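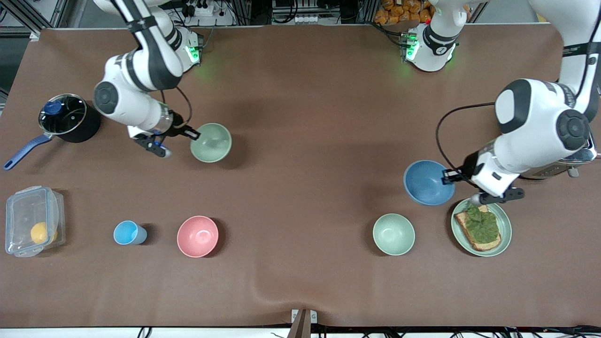

Doğukan Ertürk
Zwei Arme gleich im ersten Jahr halte ich für falsch geplant. Nehmt einen, lernt damit, und stellt den zweiten im Oktober in den Haushalt ein. Der Preis pro Arm ist nur ein Teil. Netzteile, Kabel, Tischklemmen und Ersatzfinger kommen noch dazu.

Defne Özkan
Sehe ich anders. Mit einem Arm kann man keine Schüssel über einen Teller halten und gleichzeitig die nächste greifen. Wenn die Aufgabe Küche heißt, braucht man beide. Das Angebot von Kubíček liegt bei 1.579 Euro pro Arm, Greifer inklusive. Gültig ist es ab dem 7. April 2025, Frist steht keine drin.

Calum Tennant
Inklusive Greifer schon, aber ohne Kamera am Handgelenk. Die kostet dort 291 Euro extra, pro Seite. Bitte mit einrechnen. 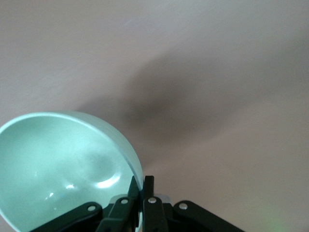
Blick vom Handgelenk: Finger am Schüsselrand

Defne Özkan
Stimmt, danke. Dann sind es 3.740 Euro für zwei Arme mit Kameras. Geschirr haben wir selbst.

Doğukan Ertürk
Und Ersatzteile? Naneck gibt 20 Prozent auf Fingersätze, wenn man sie mit dem Arm zusammen bestellt. Später zahlt man den vollen Preis. Ich würde das Geld vom zweiten Arm lieber dort reinstecken.

Hülya Kocabaş
Frage von der Seite: Passen die Fingersätze von Naneck überhaupt auf die Greifer von Kubíček? Bei uns in Stedirville mussten wir Adapter fräsen lassen, das stand in keinem Budget.

Doğukan Ertürk
Weiß ich nicht sicher. Frage ich nach.

Defne Özkan
Ich bleibe bei zwei Armen. Steckdosenleisten und Abdeckung für den Tisch setze ich als eigene Position drunter. Die Liste geht erst raus, wenn das mit den Fingern geklärt ist.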